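反手油画笔？不，是反手刮胡刀：从零开始学会用安全剃刀

我第一次拿起双面安全剃刀，是在 Prakora 一家旅馆的洗手间里。箱子丢了，楼下杂货铺只卖老式剃刀和一盒刀片，我硬着头皮买下来，刮得满下巴都是小口子，可是没有口子的那几块皮肤，摸上去光滑得让我吃惊！从那以后我就再没换回多层刀头。这篇教程写给完全没碰过安全剃刀的人，按我自己教朋友的顺序来，从挑刀架讲到刮完以后怎么收拾。

一、先把东西备齐

刀架一把，双面刀片一盒，剃须刷一支，剃须皂或者管装剃须膏一份，小碗一个，毛巾两条。明矾块可以晚一点再买，不过我建议新手一开始就放一块在手边，头几次总会用上的。

刀架分闭口梳和开口梳两种。闭口梳在刀刃前面有一条平直的安全杆，开口梳是一排齿。新手请选闭口梳，而且选温和一点的。所谓温和，指的是刀片露出来的部分少，间隙小。店家的页面上常常写着“适合入门”，大体可信。拿不准就去实体店摸一摸，刀头重、刀柄带滚花的最好上手，沾了泡沫也不容易滑。

刀柄的长短看手。我的手偏大，用 90 毫米的柄很舒服，Pierina Palumbo 的手小，她刮腿用的也是差不多的刀架，她却更喜欢短柄，说长柄在膝盖那里转不过弯来。（对，这篇里的办法刮腿同样适用，后面会单独说。）

刀片是整件事里最便宜、影响又最大的东西。同一把刀架，换一种刀片，感觉可以完全不同。我的建议是买一个混装的试用包，每种用上几次，记下来哪种顺手，再成盒地买。别听别人说哪种“最好”，胡子粗细和皮肤都不一样，Kilian Ammann 爱得不得了的那种刀片，我刮一次红三天。

二、装刀片

三件式的刀架拧开以后是顶盖、底板和手柄。把顶盖倒过来放在洗手台上，两根小柱朝上，刀片捏着短边放上去，对准孔，再盖上底板，拧紧手柄。手指只碰短边，长边是刃，任何时候都别去捏。

拧紧之后，翻过来从正上方看一眼，两侧露出来的刀刃应当一样宽。如果一边宽一边窄，拧松半圈，用指腹压着顶盖短边轻轻挪正，再拧紧。这一步值得养成习惯，我见过好几个人抱怨“这把刀有一面特别凶”，其实就是刀片装歪了。

蝴蝶门式的刀架转一下底部旋钮，两扇门打开，放进刀片，再转回来就行，非常方便。缺点是机关里容易积皂垢，清洗要勤快些。

三、把胡子泡软

胡须吸饱水以后会软很多，刀刃切过去就轻松。最省事的办法是洗完澡马上刮。来不及洗澡，就用热毛巾敷脸，水温以手背觉得舒服为准，烫了反而伤皮肤。敷一会儿，毛巾凉了再浸一次热水，再敷。

敷毛巾的工夫正好可以泡刷子。天然毛的刷子要在温水里浸一阵，合成毛的沾湿就能用。新手我推荐合成毛，干得快，不挑皂，也没有那股刚开封时的动物味儿。

四、打泡沫（我最喜欢的部分！）

把刷子里的水甩掉大半，刷头还潮着，但是拎起来不滴水。拿刷尖在皂面上打圈，刚开始会出现大而稀的气泡，继续打，慢慢变成一层糊状的浓膏，刷毛上也裹满了。这时候换到小碗里，加几滴水，接着打圈；再加几滴，再打。

水要一点一点地加。泡沫发干、拉出来的尖很硬，就是水少；流动、看得见大泡，就是水多。好的泡沫像刚搅好的浓酸奶，表面有一层光泽，抹在手指之间搓，滑得几乎捏不住。我头一个月天天打出一碗棉花糖似的东西，看着蓬松漂亮，抹到脸上没一会儿就干了。后来 Rocío Benavides 在旁边看了一眼，往我碗里弹了几滴水，整碗立刻就活过来了。从此我宁可偏湿一点。

当地的水如果很硬，泡沫会难打得多。Ernelness 的自来水就硬得出名，我每次去都改用管装膏，或者干脆烧点过滤水来打。你要是照着步骤做了还是一碗稀汤，先怀疑水，再怀疑皂。

上脸的时候，先用画圈的动作把泡沫揉进胡根，最后再像刷漆那样顺着抹平。厚度能盖住皮肤的颜色就够了。

五、摸清胡子的走向

这件事最好在动刀之前，趁胡子长出一点点的时候做。干着脸，用指尖往各个方向摸，顺滑的那个方向叫顺纹，扎手的叫逆纹。脸颊上一般是朝下的，脖子就五花八门了，有人朝上，有人横着，有人在喉结旁边打一个旋儿。

画一张简单的脸，把方向用箭头标出来，贴在镜子边上。听起来有点傻，但真的管用！Valdemar Ragnarsson 刮了许多年，脖子一直长红疙瘩，画完图才发现自己左边脖子的胡子是横着长的，他每天早上都在那里逆着刮第一刀。

六、下刀

最要紧的有两点，角度和力度。

先说角度。把刀头顶盖平贴在脸颊上，手柄这时候几乎与脸垂直，然后慢慢放低手柄，直到刀刃刚刚碰到胡茬，听见细细的沙沙声，就停在那里。教科书上说是三十度，我从来没有量过，耳朵比量角器好用。角度对了，声音清脆；手柄放得太低，刀刃会刮皮；抬得太高，刀只在泡沫上滑，什么也切不到。

再说力度：几乎没有。捏住手柄中段偏下的位置，用刀头自身的重量去走。用惯多层刀头的人会不自觉地往脸上压，因此头几次可以刻意捏住柄尾，手指尽量松，这样想压也压不下去。

每一刀都要短，两三厘米足矣。走完一段，翻面，再走一段，两面都糊满了泡沫就在水里涮一涮。别在洗手池边上敲，会敲坏刀头，也会把刀片震歪。

空着的那只手负责绷紧皮肤，但是别拉过头，拉得太狠，胡根会被提出来，刮完容易倒长。手指如果打滑，在明矾上蹭一下，马上就能抓牢。

顺序我一般是这样走的：先脸颊，从鬓角往下；再下颌线；然后脖子；最后留给上唇和下巴。这两处胡子最硬，多泡一会儿，刮起来舒服许多。刮上唇时把嘴唇往下抿，紧贴着牙；刮下巴时往前噘一点，或者用手指把皮肤拉到旁边平坦的骨头上再刮。

七、刮几遍

第一遍全部顺纹。冲掉残沫，重新上一层泡沫，第二遍横着来，也就是与顺纹成直角。新手做到这里就可以停了，已经足够体面。

等两个星期以后，皮肤习惯了，再试第三遍逆纹，而且先只试脸颊，脖子晚一点。每一遍之前都必须重新抹泡沫，没有泡沫的地方绝对别走刀。心里惦记着某一小块没刮净，伸手就补一刀，这是我见过最常见的受伤原因，我自己到现在偶尔还会犯。

八、收尾

先用温水洗净，再用凉水拍一拍。拿湿的明矾块在脸上轻轻抹一遍，哪里刺痛，哪里就是刚才压重了或者角度不对，它像一位很诚实的老师。停一小会儿，冲掉，毛巾按干，不要擦。最后抹一点不含酒精的须后乳。

有小口子的话，明矾直接按在上面，压住不动。口子深一些就用止血笔，会疼一下，但是很快就停。

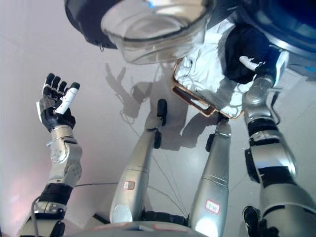
第 6 期　第 71 页

九、刮腿和腋下

脸以外的地方原理一样，差别在地形。小腿又长又平，很好刮，动作可以比脸上长一些。膝盖要弯着刮正面，伸直了刮上沿，脚踝处的皮薄，骨头又突出，刀走得越短越好。Pierina 的办法是坐在浴缸沿上，脚踩着一只矮凳，两只手都腾得出来，一只绷皮，一只走刀，我觉得比站着单脚跳安全多了！

腋下的毛朝好几个方向长，手臂举高，把凹陷处尽量撑平，先往下，再往上，最后从侧面补一遍。泡沫打得湿一些，别刚刮完就喷止汗剂，最好安排在晚上睡前刮。

十、清洗和保养

每次用完，松开手柄半圈，对着水流冲一冲，拧紧，甩干，立在通风的地方。别拿毛巾去擦刀刃，会伤刃，也会伤毛巾。刷子冲到水变清，捏干，甩几下，刷毛朝下挂着或者直立着放都可以，只要别闷在柜子里。

每隔一阵子把刀架全部拆开，用旧牙刷蘸一点洗洁精，把螺纹和底板缝里的皂垢刷干净。水垢重的话，用稀释的白醋泡片刻，随后冲净。镀层不好的便宜刀架别久泡，Kilian 有一把就是这样泡花了的，他心疼了很久。

刀片我一般用四五次就换。开始有拉扯感了，不管第几次都换掉，省这一片不值得。旧刀片投进专门的刀片罐，或者找一个空铁罐，在盖子上开一条细缝，封好，装满了再按当地的规定处理。千万别直接丢进垃圾袋。

十一、几个读者常问的事

坐飞机能带吗？刀架通常可以随身，刀片要托运，出发前看一眼航空公司的规定。我吃过亏，一整盒新刀片留在了安检口的箱子里。

青春痘多能不能用？单刃刀切得利落，不少人换了以后反而好些，但是有发炎的痘一定要绕开，情况严重的先去问皮肤科医生。

可以天天刮吗？我是天天刮的，不过头一个月隔天刮一次，给皮肤留点恢复的时间。

第一次要花多久？别赶时间。挑一个不用出门的晚上，放点音乐，慢慢来。Vinzenz Stöckli 头一回从敷毛巾到抹须后乳用掉了一整张唱片，现在半面都不到。

冬天脸干怎么办？到了十二月，我会在敷毛巾之前先抹一层很薄的剃须前油，水温也降一点，第三遍干脆省掉。须后乳换成厚一点的膏，睡前再补一次。

下一篇准备写怎么挑剃须皂，硬皂、软皂和管装膏各有各的脾气，我已经攒了满满一抽屉，正在一块一块地试。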